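Setting up a cloth-handling run: house rules for the Hunbridge cell
Rory Lennox, updated 16 August 2022

Quick version for anyone taking over the cell. The long one is in the Gusport binder, read it when you can. Soft goods only - rigid parts have their own page.

Before you power up

Wipe the table. Dry cloth, no spray. Check the top for crumbs, lint, bits of tape. Lint is the big one, the segmentation picks it up as a corner and you lose half a morning.

Lights on full, blinds down. Don't mix daylight and the overheads. If you did a session in December with the blinds open you know why.

E-stop test. Both buttons, every time, even if the last person swears they did it. Write it in the log with your initals.

Speed cap at 39 percent for any new cloth. Leave it there till you have 7 clean picks in a row, then you can ask to raise it. Ask, don't just do it.

Placing the cloth

One cloth at a time. Drop it, don't arrange it. A bit of a fold is fine and is what we want, but leave at least one corner lying flat with bare table on both sides of it. The planner goes for the corner first. If every corner is tucked under, pick it up and drop it again.

Contrast matters more than cloth type. Dark on the white top, always. Pale cloths go on the Flultholm mat, separate profile, don't forget to switch it back after.

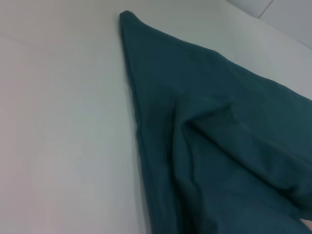

Teal cloth, pointed corner flat on the table, folds lower down left alone.

A corner like that is a good start. Left edge reads nearly straight against the white, so the edge finder has plenty to work with. Don't smooth the creases out by hand. People do this without thinking and then the run is worthless for the fold tests.

Watch for doubled edges. A dark strip along the side can mean the cloth is turned under there, and the gripper may take two layers. Not a reason to stop. Tag it "double" in the log before you start the pick, not after.

During the run

Hands off the table while the arm is enabled. No reaching in to nudge a corner. Pause, wait for the amber light, then open the gate. If the gate sticks use the side handle, not your foot.

Stand behind the yellow line, even at low speed. Sleeves rolled, lanyards off, long hair tied back.

Two failed picks on the same spot - stop. Reset the cloth, note the corner it was going for, carry on. Three tries just wears the pads. We got 2,354 picks out of the last set and I'd like the same again.

Grip force stays on the Stetsiuk soft profile. Don't turn it up to rescue a bad grasp. A slip is a valid result, log it as a slip.

Logging

Cloth ID, color, profile, tags, result. Fill it in as you go. Runs with the tag column blank get thrown out, no exeptions, I'm not chasing people for it anymore.

If you changed any setting mid run, close the file and start a new one.

Shutting down

Arm to park. Wait for it to finish moving before you open the gate. Cloth off the table and back in its own bag, with the ID label facing out. Gripper pads - quick look for threads, tweezers are in the top drawer. Key goes back to the desk.

Mat stored flat, please. It was rolled up last time and took two days to settle.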